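Ticket 1532
Project: Pestik kitchen tasks
Component: scene validation, sink layouts
Status: resolved, pending rule update
Reported by: Sampaio integration

Problem
Sink episodes fail the pre-run check with "keep-out volume intersects start pose." The failure started after the April release of the Pludard rule set. Layouts with a closed faucet pass. Layouts with running water fail on every reset.

Steps taken
1. Reran seed 1074 with the old rule set. Passed.
2. Reran it with the new rule set. Failed at load, before the first motion command.
3. Moved the arm's start pose back 10 cm. Still failed.

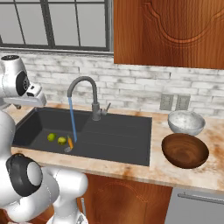 Rule 20 requires a keep-out volume around any active fluid source, so that the wrist and gripper housing are not routed through it. The volume is supposed to be a narrow column from the spout tip to the first surface below. The checker was building it from the bounding box of the whole sink unit, drainboard included. With the gripper parked over the back left corner of the sink, that box will always intersect, even though the stream falls from the spout near the middle. The green fruits and the carrot in the basin were also flagged as unreachable for the same reason.

Fix
Column is now built from the spout tip. Start pose restored to its original value. Seed 1074 loads and passes.

Open items
Rule 20 does not say whether objects touching the stream may be grasped. The Dorska checklist allows it for the fingers only. Until the text is settled, log these grasps as warnings and do not fail the episode.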